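跑起来以后,心为什么咚咚跳?

小朋友们好,又是我。上回说好要讲跑步的时候身体里到底在忙什么,结果我拖了好久,因为我自己先去跑了一圈(真的是一圈,跑完就坐在台阶上了)。

我住的地方叫 Sarden,出门往北走一会儿有个坡,大家叫它 Skurarden。坡不算高,可是很会骗人,前半段平平的,你心想“就这?”,一拐弯它就立起来了。我那天兴冲冲地跑上去,拐弯之前还在哼歌,拐弯之后歌没有了,只剩下呼哧呼哧。我站住一听,哎呀,胸口里像有人在敲门,咚咚咚咚,敲得可急了。我低头看手上那块 Lokico 手表,上面写着145。

145是什么意思呢?就是照这个速度跳下去,一分钟里我的心要跳145下。你试试用手指敲桌子,一分钟敲145下,中间不许停,敲完你的手指大概就想罢工了。心可没有罢工,它从你出生以前就开始跳,一直跳到现在,你睡觉它跳,你吃面条它也跳。

先认识一下心这个家伙

你把手握成拳头,看一眼。你的心就跟你的拳头差不多大,你长大,拳头长大,心也跟着长大。它待在胸口里面,中间稍微偏左一点,被肋骨围着保护起来。

好多人画心都画成一颗桃子的形状,我也这么画,好看嘛。真正的心没有那个尖尖的小屁股,样子更像一个歪着放的梨,外面还连着粗粗细细的管子。

心是用肌肉做的。你胳膊上有肌肉,腿上有肌肉,心自己就是一整块肌肉,里面是空的,隔成四个小房间。它一缩,就把房间里的血挤出去,它一松,新的血又流进来。一缩一松就是跳一下。你洗澡的时候有没有玩过那种会喷水的橡皮小鸭子?捏一下,水从鸭嘴里滋出来,松开手放在水里,它又咕嘟咕嘟吸饱了。心差不多就是这么干活的,只不过它用不着别人来捏。

那个“咚咚”的声音又是哪里来的呢?心的房间之间有小门,医生管它们叫瓣膜。血流过去以后,小门就赶紧关上,免得血倒着跑回来。门一关,就有声音。先关两扇,咚,再关两扇,哒。你把耳朵贴在家里人的胸口上听一听,听到的其实是好几扇小门在轮流关门呢!

血是送货的

要弄明白心为什么会跳快,得先知道血在忙什么。

你的身体里每一个小角落都要吃东西,也都要氧气。氧气从哪里来?从你吸进去的空气里来。空气进了肺,氧气就搭上了血这趟车。车上还带着糖分,糖分是从你吃的饭里变出来的(米饭、馒头、香蕉,都行)。血顺着血管到处跑,到了一个地方就卸货,再把那里用剩下的废气装上车,拉回肺里,你呼一口气,就把它吐出去了。

你安安静静坐着看书的时候,订货的人不多,脑子要一份,肚子要一份,腿搭在椅子上晃来晃去,只要一点点。心就慢悠悠地送。

可是你一跑起来,麻烦来了!两条腿一块儿喊:“我要氧气!我要糖!快快快!”胳膊也在甩,也要。连管呼吸的肌肉也在加班,也要。订单一下子堆成山,心怎么办呢?它有两个办法。

一个办法是跳得快一点,同样的时间里多跑几趟。

另一个办法是每一下挤得更有劲,一趟多拉一些货。

这两个办法它会一起用,所以你跑完了不光觉得心跳得快,还觉得它跳得特别重,好像要从衣服里蹦出来。放心,蹦不出来的。

是谁在催它?

你可能会说,心又没长耳朵,它怎么听得见腿在喊?

催它的是脑子。脑子里靠下面的地方有一个小小的值班室,专门管呼吸和心跳这一类你不用操心的事情。腿一动起来,值班室就收到消息,马上顺着神经发命令:加快加快。身体里还会放出一种东西叫肾上腺素,它跟着血到了心那里,心也会跳得更有劲。

肾上腺素有个脾气,你紧张的时候它也会出来。所以你站在起跑线上,明明还没有跑,心就已经咚咚咚了。我小时候上台背诗也是这样,脚底下一步都没挪,心跳得跟跑完步一模一样,背到第二句就忘了第三句。身体那是在提前做准备呢,它以为你马上要跑了,先帮你把车都开出来等着。

有一次我收到一封信,写信的小姑娘叫 Nandini Kaimal,今年11岁,她问我:能不能自己命令心慢一点?这个问题问得太好了,我看了高兴了一晚上。直接命令是不行的,你对着胸口喊“慢!”,它不理你。可是你可以慢慢地吸气,再更慢地呼出去,多做几次,值班室就会觉得“哦,没有什么急事嘛”,心也就跟着慢下来一些。你可以今天晚上躺在床上试试看。

怎么摸到自己的心跳

不用手表也能知道自己的心跳得快不快,要用的工具就长在你身上:手指头。
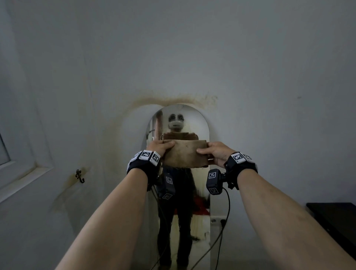
脉搏就是血一股一股冲过血管的时候,血管跟着鼓起来的那一小下。心跳一下,脉搏就鼓一下,所以数脉搏就等于数心跳。找脉搏最方便的地方是手腕,你看照片里那两只手,黑色的带子绕着的那一圈就是手腕,要找的位置就在那附近,手心朝上的时候,靠大拇指那一边。把另一只手的食指和中指并起来,轻轻搭上去,别使劲按,按太重了血管被压扁,反而什么也摸不到。也别用大拇指去摸,大拇指自己也有脉搏,会把你搞糊涂的。

第一次找不到很正常,我也常常要找一会儿。把手指往旁边挪一点点,再挪一点点,等一等,突然就有个小东西在下面顶你,一下,一下,像有只小虫子在里面跳舞。找到的时候真的很好玩!

要是手腕上怎么都摸不到,可以试试脖子,下巴底下、喉咙旁边的那条浅沟里。只摸一边,轻轻的就好,别两边一起按。

接下来就可以数了。请一个人帮你看时间,他说“开始”你就数,过了10秒他说“停”,你就停。数到几,再乘以六,就是你一分钟的心跳。为什么乘六呢?因为一分钟里面正好有六个这么长的时间。我刚才边写边给自己数了一次,坐在椅子上数到11下,乘以六,六十六。跟我爬坡的时候比,差得可真多。

你数出来的多半会比我多,别担心。我将近40岁了,小朋友的心比较小,每次挤出去的血也少一点,就得多跳几下才够用。你家要是有小宝宝,他的心跳得比你还要快。要是你家养仓鼠,那就更不得了啦,仓鼠的心跳快得根本数不过来。大象就正好反过来,个子那么大,心跳慢吞吞的,咚……咚……你都可以在中间打个哈欠。

来做一个小实验

你要准备一张纸、一支笔,还有一个愿意帮你看时间的人。地方不用大,客厅里就可以,周围别有会绊脚的东西。

先坐着别动,歇一小会儿,数一次,写下来。

再站起来,站一会儿,数一次,也写下来。你猜会不会跟坐着的时候一样?我先不告诉你。

然后原地跑,膝盖抬高一点,跑到有点喘就可以停。一停下来马上数,别先去喝水,别先去摸猫,因为心一发现你不跑了,就开始偷偷减速,晚一点数就不准了。

最后坐下来,过一会儿数一次,再过一会儿再数一次,看看它什么时候回到最开始的那个数。
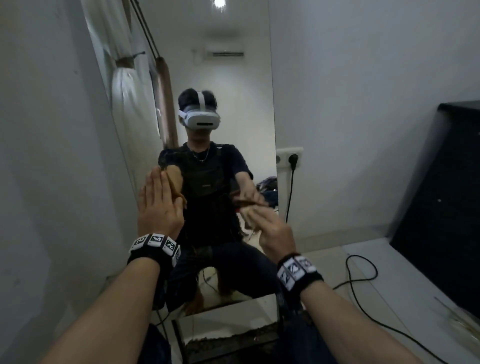
镜子前伸出的两只手,手腕上都戴着深色的带子。

你把几个数字排在一起,就能看见一座小山:先是平地,然后往上冲,再慢慢滑下来。我每次画出来都觉得它长得很像 Skurarden 那个坡。

有一点要提醒你:两次实验数出来的结果不一样,一点也不奇怪。你刚吃饱,刚笑过,天气特别热,昨天没睡好,都会让心跳得不一样。跟同学比的时候也一样,他比你快几下或者慢几下,都不能说明谁更厉害。

还有,要是你有哮喘,或者医生说过你的心需要特别照顾,做之前先问问家里的大人。要是跑的时候胸口疼,或者头晕眼花,就赶快停下来,告诉大人,别硬撑。

为什么停下来了还在喘?

这个问题我想了很久才想明白。我都坐到台阶上了,腿也不动了,怎么还在呼哧呼哧?

你想象一下,家里来了好多客人,吃完饭都走了。客人是走了,可是桌子上还有一大堆碗呢,总得有人洗吧?身体也是这样。你跑的时候攒下了不少事情没做完,废气要运走,肌肉里用掉的东西要补回来,身体里面热得像蒸笼,得把热散掉。心和肺就留下来收拾,收拾得差不多了,才慢慢歇下来。

所以跑完以后最好别一屁股坐下去(对,我那天就没做好)。慢慢走一走,腿上的肌肉一紧一松,会帮忙把血往上推,心就省力多了。腿离心最远,血从脚底下爬上来可不容易,要一路往上走呢。血管里也有小门,血上去一点,门关上,再上去一点,门又关上,就这样一级一级地爬楼梯。

散热这件事也要靠血。血把里面的热带到皮肤下面,热就从皮肤上跑掉了。你跑完以后脸红得像番茄,就是因为脸上皮肤下面的小血管都张开了,里面装满了热乎乎的血。再加上出汗,汗在皮肤上变干的时候,又会带走一些热。我的脸特别容易红,每次从坡上下来,Kurtuluş 面包店的老板娘都要问我是不是发烧了。

常常跑,心会变得不一样吗?

会!心是肌肉嘛,肌肉用得多了,就会变得更有劲。你常常跑跑跳跳,骑车也行,游泳也行,跳皮筋、追小狗都算,心每挤一下就能送出更多的血。一趟拉得多了,就不用跑那么多趟,所以有些很会跑步的大人,坐着不动的时候心跳得特别慢。他们的心力气大,轻轻松松就把货送完了。

不过这个要慢慢来,你今天跑了,明天早上起来摸一摸,是不会有什么变化的。我从夏天开始爬那个坡,头几次都是走一段歇一段,还有一次走到一半碰上下雨,干脆回家煮面吃了。到了十来次的时候(我没有认真记),突然发现拐弯之后我还能哼两句。调子是跑掉了,可是确实还在哼。

你们也不用去爬坡。下课跟同学玩一会儿抓人,放学多走一段路,都挺好的。玩到脸红红的,有点喘,可是还能说话,这样就正合适。要是喘得连一句话都说不出来了,就慢一点,歇一歇再接着玩。

几个你们问过的问题

打嗝的时候心会停吗?不会。打嗝的是肚子上面一块叫横膈膜的肌肉,它突然抽了一下,跟心没什么关系,它俩只是邻居。

睡着了心会跳吗?会,通常比白天慢一点。要是做了一个被恐龙追的梦,它就可能又快起来了。

喝冰水会把心冻着吗?冰水喝下去是到胃里的,不会流到心里去。不过刚跑完别咕咚咕咚一口气灌太多,肚子会胀得不舒服,小口小口喝就行。

心会不会累?它每跳完一下,都会松开来歇那么一小会儿,然后再跳下一下。你算算看,一天里面有好多好多个这样的一小会儿,加起来可不短呢。

下一次我想讲讲跑步的时候肋骨下面那里为什么会突然疼一下,就是大人说的“岔气”。有过的小朋友可以先写信告诉我,你疼的是左边还是右边,疼之前有没有刚吃过东西。我疼的是右边。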